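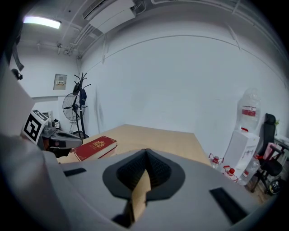
Zoltdale Pantry Notes - README

Reading time: 5 minutes
Print | E-mail

Welcome, and thank you for stopping to read this before opening the file. Zoltdale Pantry Notes is a collection of over 1,000 handwritten recipe cards, typed up one at a time and put into a plain table that anybody with a spreadsheet program can open. The cards came out of kitchen drawers and recipe tins around Zoltdale, and most of them had never been copied anywhere else. Some were written on the backs of feed store receipts. One of my favorites is a rhubarb pie that stops after the filling and never mentions a crust, and I have left it that way.

What you get

The main file is called cards.csv, and it has one row for each card. There is a second, smaller file, words.csv, which explains the kitchen terms that puzzled our younger typists ("oleo" and "a slow oven" came up again and again). You don't need the second file to use the first, but it makes pleasant reading with a cup of coffee.

The columns in cards.csv

- card_id: a short code that never changes, even if a card is corrected later
- title: as written, spelling and all, so expect "Choclate Cake" and its cousins
- category: one of 10 broad groups, such as breads, pickles, soups and candy
- ingredients: the full list, separated by semicolons
- method: whatever the writer put down, which may be a page and may be "bake"
- notes: anything scribbled in the margins
- legibility: a score from 1 to 5, where 5 means we could read every word

A word about that last column. The legibility score was given by the person typing, and typists differ. A 3 from one might be a 4 from another who grew up reading a grandmother's letters. Please treat it as a friendly hint. If you are doing anything that depends on exact quantities, I would start with the 4s and 5s and look at the rest afterward.

How the typing was done

Each card was typed once and then read aloud to a second person who followed along on the original. It is a slow way to work, but we caught a good many teaspoons that should have been tablespoons. Where a word was lost to a butter stain, you will find [unreadable] in its place. Where we made a guess, the guess has a question mark in brackets right after it. We did not fix spelling, tidy up fractions or change oven temperatures, and nothing has been converted to metric.

The Nassar tin

The 60 cards whose codes begin with N came together in a single tin labeled Nassar, and they deserve their own paragraph. Many of them mix English with Arabic, sometimes in the same line. The Arabic has been typed in Arabic script and translated in the notes column, so if you see odd little boxes where letters ought to be, try opening the file again with the encoding set to UTF-8. The lentil soup in this group is wonderful, by the way, and I have made it more often than I care to admit.

Things to watch out for

These are old recipes and they have not been tested. The canning and pickling cards in particular follow habits that are no longer thought safe, so please read them as history and use a current guide for anything you mean to put in a jar. You will also find near-duplicates, especially among the sugar cookies. Neighbors copied from neighbors, and the small changes along the way seemed worth keeping - half the fun for me is watching the nutmeg come and go.

Home addresses and telephone numbers have been taken out. If you spot one we missed, tell us through the Skanum page where this file is hosted and we will remove it as soon as we can.

Using the data

You are free to use, share and reprint the cards for any purpose, as long as you mention Zoltdale Pantry Notes somewhere. Corrections are very welcome. Please include the card_id and the line you think is wrong, and be patient with us in February, when the next batch of typing gets underway and messages tend to pile up.

Last updated September 29, 2026

Related items

- Zoltdale Pantry Notes: list of kitchen words
- How to read faded pencil
- Community cookbooks on Skanum
- Muvico church supper menus, typed and indexed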